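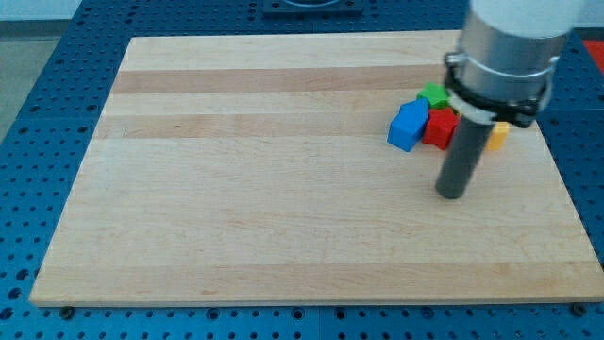 Figure 3. Cutting board on the perforated work table. Photo: Sadton Surfaces Group. Reproduced with permission.

3.2 Work surface and board

All cutting trials were carried out on a board of the type shown in Figure 3. Boards of this construction are made by gluing strips of wood edge to edge, so that the face consists of long planks with the grain running parallel to one side. The strips are pale maple, cream to honey in color, and two bands in one half of the face are visibly darker. Color was not used as a criterion for rejecting boards. Differences between neighboring strips are common in glued stock and were recorded only because they affect how stains and knife marks are scored by eye, as discussed in Section 3.4.

Each board was placed flat on the blue table, with the long direction of the planks running left to right as seen by the operator. Knife strokes were made across the grain unless stated otherwise. The table surface carries a regular grid of small round holes, and two dark bolt heads stand at the near edge of the board, close to its corners. In our procedure the board is pushed toward the operator until it meets the bolts and is then left unclamped. Clamping was tried in the pilot phase and given up. Pressure from the clamps raised the middle of thinner boards, and the rocking that followed changed the depth of the cuts.

Boards came from two suppliers, referred to below as Wineck and Abernathy. A total of 86 boards entered the study. Before first use, each was wiped with a damp cloth, dried on edge overnight, and weighed. Boards that rocked when pressed at opposite corners were set aside, and 9 were excluded on this ground. The remaining boards were assigned to the oiled or unoiled condition by drawing numbered slips. Oil was applied to both faces and all edges, left to soak in, and wiped off with paper towels until no more came away.

A trial consisted of 500 strokes with a chef's knife, followed by washing, drying, and inspection. Operators were told to spread their strokes over the middle of the board and to stay clear of the outer strips, where the blade tends to run off the edge. Cuts were read under a low side light directed along the grain. Shallow cuts across the grain show up well in this light, while cuts that follow the grain are easily missed. We therefore repeated every reading with the board turned a quarter turn. The deeper of the two readings was kept.

Two limits of the arrangement should be noted. First, the bolts hold the board in one direction only. A hard stroke away from the operator can shift it, and a trial in which the board visibly moved was stopped and repeated on a fresh area. Second, the table is stiffer than a normal kitchen counter. Cuts made on it may be deeper than those made at home with the same effort, and the depths reported here should be compared with each other before they are compared with household wear.

Readings were entered in the Sornix log sheet at the table and checked against the paper record at the end of each session. The final set contains 1,660 readings. Where the two records disagreed, the paper record was taken as correct. Readings that fell on a glue line between two strips were marked separately and are left out of the averages in Section 4, but they are included in the supplementary tables.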